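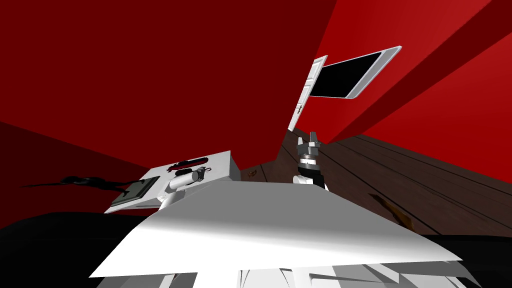
Simulated robot, right arm up, dark gray gripper at the top.

Thread: The Wemstead short story collection, worth it?

pagemarker_lil
Finished this over the holiday. The blurb promises "gentle, funny, full of heart." I counted one funny story, the one with the ferry clerk. The rest are people looking at rain. Has anyone else read it, or did the 313 five-star reviews come from his cousins?

oldquarto
I liked it. Tadeusz Baran writes slow, sure. The title story made me call my sister. What did you want, car chases?

pagemarker_lil
I wanted the book on the back cover. "Whimsical" is doing a lot of work for a story where the bakery closes and the dog dies.

Kusuma_reads
The dog doesn't die! Reread the last page. It's at the neighbor's.

pagemarker_lil
Reread it. It says "the leash stayed on the hook." You tell me.
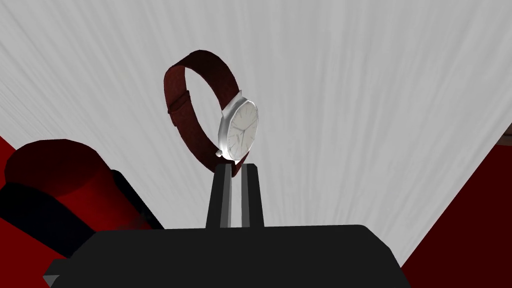 Also, the ebook is a mess. In my copy the fourth story starts twice, and the second start has a different name for the aunt. Did an editor ever open this file?

tnorth
Mavanard put out a fixed file in September. Delete yours and download it again. The aunt is Wastora all the way through now.

oldquarto
Paperback never had that problem, for what it's worth. Mine is from the first 2,000 they printed.

pagemarker_lil
OK, new file works, thanks tnorth. Still don't buy the reviews. Half of them say "heartwarming" and don't name one character.

Kusuma_reads
That's how people review short stories. I wrote one of those, and I'm no relation.

tnorth
I'm with Lil on the blurb and with Kusuma on the dog.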